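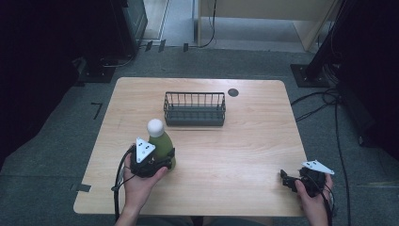 Peltovel free-fall pendulum kit

For teaching labs, sixth forms, first year undergrads. Measures g by two methods off one stand. Now on version 2, old one is discontinued but we still do spares for it, see end.

Price: on request. Schools get the schools price, just say so in the email.

What it's for

Finding local g. Timed drop and simple pendulum, same stand, same timer, so students can compare the two answers and argue about why they don't agree. They won't agree. The drop nearly always comes out worse because the drop is short and the release eats into it. Good thing to write up.

Also fine for: period against length, period against amplitude (small angle breaks down nicely past 20 degrees or so), damping if you fit the card vane.

Not for: chaotic pendulum, coupled pendulums. Different kit. Ask Lakshmi.

In the box

Stand, two part, steel rod
Clamp with split jaw for the thread
Electromagnet release with lead
Landing pad with switch
Light gate
Timer, Varner type, with mains adaptor
Steel ball for the drop
Bobs: brass, aluminium, wood, all the same diameter
Reel of thread
Card vane
Printed sheet, student one and teacher one

You need to supply: a metre rule, a G-clamp if your bench is wobbly, sticky tape.

Spec

Maximum drop: 126 cm
Pendulum length: anything up to the same, 30 cm and under gets fiddly
Timer resolution: 0.1 ms
Weight packed: about 11 kg
Release voltage: 6 V DC, from the timer, no seperate supply
Works with: most light gates with a 3.5 mm jack, not the old DIN ones

Setting up

Takes ten minutes once you've done it before, double that the first time. Foot of the stand flat on the bench, clamp it if you can. Rod in, tighten the collar by hand only. Plug magnet into A and pad into B. If the timer starts counting the moment you switch on you've got them the wrong way round.

Measure the drop from the bottom of the ball to the top of the pad. Not from the magnet! We get a lot of emails where g has come out at 10.3 and it is nearly always this.

For the pendulum, measure to the middle of the bob. Time a good run of swings and divide. Let it settle before you start counting, the first couple are always a bit off.

The release delay

The magnet doesn't let go instantly. Some field hangs on after the current goes off, so the clock starts before the ball does and your g comes out low. Version 1 was bad for this. Version 2 has a bit of tape over the pole face (Hanyu Ding's fix, very cheap, works) and the delay is a lot smaller and more to the point steadier.

You can take it out properly by doing several heights and plotting root h against t. The slope gives you g, the intercept gives you the delay. Teacher sheet has this worked through. If you peel the tape off, put new tape on, ordinary office stuff is fine.

Questions we get

Will a heavier ball fall faster?
No. Bit of a difference from air with very light ones. Try it with the class anyway.

Does it matter where we are?
A little. g is bigger towards the poles and less up a mountain, but you won't see that with this kit, the differences are mostly in the third figure and the drop method isn't that good. The pendulum might get you close if you're very patient.

Can we use our own timer?
Yes if it takes a make/break contact. The Okoro one needs the adaptor lead, which is extra.

Could it be used in a lift?
Somebody did. Pendulum period changes as the lift speeds up and slows down, but only for a second or two each time so you don't get many swings. Fun, not very accurate. Don't do the drop in a lift please.

Is the thread special?
No, braided fishing line. Doesn't stretch much. Cotton does.

Delivery

UK orders go out within the week if in stock. Stock is low till May, next batch is being made up now. Overseas ask first, the stand is an awkward length and some couriers moan.

Spares

Pads, magnets, bobs, thread, all kept. Version 1 magnets are down to the last few, and the version 2 magnet fits the old stand with the Plarnska bracket. Bracket is free if you send the old magnet back. Collars for the version 1 rod we don't have any more, sorry.

Repairs go to Bo-ram Yoo, put a note in with your name, the school and whats wrong with it. Don't send the rod unless the rod is the problem.

Sheets in Korean and Welsh on request, ask Lakshmi Kaimal. Student sheet revised, question 4 had the wrong units on it, reprint your old ones.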